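Flakwood - Bandeja cuadrada Predanar, verde
Ref. 631

Una bandeja con reborde y esquinas redondeadas. Verde, muy verde; la discreción la vendemos aparte. 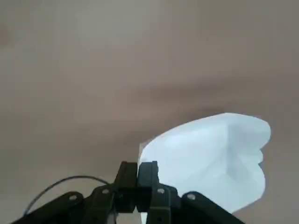
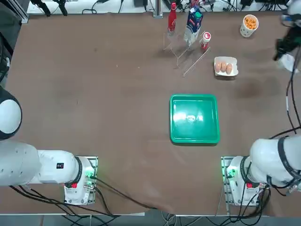 Mide 30 cm de lado y pesa 300 g. Aguanta el lavavajillas hasta 60 grados y las visitas que preguntan si es para el gato. Sirve para el desayuno, las llaves o esa compra que lleva media tarde esperando sitio en la despensa - no juzgamos.

El color arena vuelve en diciembre.

Plástico. Se vende por unidades.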